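6 Sep 2025
Kerstin Brekke

Back on the red. I know I said I'd leave it until the blue was finished, but the blue is boring and I had the whole bench to myself today, so red it is.

Where we left off, for Loan and anyone else reading: the Lưu red is the one we all like on paper and all hate in the tin. The color is gorgeous, really strong, and it stamps beautifully for a few days. Then it goes stiff at the edges and greasy in the middle and you end up with half an impression and an oil ring around it. I went back through the pages from June and that's pretty much every complaint we wrote down, just in different words (Loan's were ruder).

So batch 27 is the same pigment, but with the Bunton oil in place of the old one. The Bunton is thicker and it takes ages to come off the spoon. I put 31 grams of pigment in the bowl first and added the oil a little at a time, which I should have been doing all along – before this I was dumping it all in and then wondering why there were dry pockets. Much nicer to work! It still goes through that awful stage where it looks like wet sand and you're sure you've ruined it. Keep going. It comes together after that, and I did not need as much oil as the old recipe says.

Fiber next. I used the short chopped stuff from the Tavine bag, teased out first with two needles until there were no lumps I could feel. It took forever and I got it all over my sweater. I'm convinced the lumps are where the greasy patches start, but I have no proof, only a grudge. If somebody wants to make a batch with the fiber straight from the bag so we can compare, please do, and please label it properly this time. We have two jars on the shelf that both say "RED NEW".

Let it sit through lunch with a lid on. Turned it over afterwards and did the first impressions with the small square stamp and the round one. Notes as I went:

Square stamp, Okia paper: very good, corners all there. The color is a touch cooler than batch 26, I think, but I was looking at them by the window and then under the lamp and changed my mind both times.

Round stamp, Okia paper: too much red. My fault, I was pushing the stamp into it when I should tap. The thin lines in the middle filled in.

Round stamp again, tapping: fine. Lines open.

Square stamp, cheap copier paper: feathered a bit on the left side. I don't much care, we're never going to use it on copier paper, but I know Loan will ask.

No oil ring on any of them yet. It's far too early to get excited and I'm a little excited anyway. I've hung six sheets on the line at the back with the batch number in pencil in the bottom corner – leave them up until I've looked at the backs. The old batch didn't show its ring on the front for days, but you could see it coming on the back long before.

On tins. I'd like to stop using the big round ones. You need a silly amount to fill one, the middle gets all the wear, and the stuff around the rim just sits there drying out. The small rectangular ones are better for testing, as you can get into the corners and turn everything over without flinging it on the table. The downside is that they're red, same as what goes in them, and it's hard to see at a glance if the rim is clean. I wiped mine and then wiped it again and still got a red thumb.
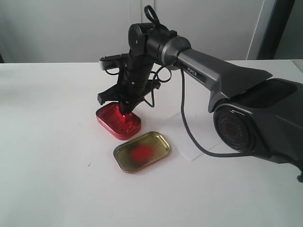 Red in the small tin, white table, sheet of paper down flat.

Cleaning up. The white table is lovely for judging color and horrible for everything else. Plain soap shifts the fresh smears, but whatever was left from last time has gone pink and stayed pink. I had a go at it with some of the Bunton oil on a rag and that lifted more than the soap did, then soap again to get the oil off. Do not use the green scrubber, it has already dulled the corner by the sink. Put paper down before you open anything.

Also, I weighed the pigment jar before putting it back: 559 grams with the lid on. Please write it on the tape when you take some, even if it's only a pinch, because I'd like to order before we run out and I was guessing last time.

Things I want to try next, in no order. Slightly less fiber, same everything else. A spoonful of batch 27 kept in the cold cupboard to see if it stiffens up. Reworking some of the old greasy stuff with fresh pigment to see if it can be saved (Loan says bin it, I say it's a shame). And a bone spatula if we can find one, since the steel one scrapes the bottom and I hate the noise.

Loan, the tapping thing matters more than I thought, so when you do your set can you do one pushed and one tapped on each paper? Same two stamps. They're back in the drawer, cleaned, and the round one still has a bit of red down in the lines that I couldn't get out with the brush.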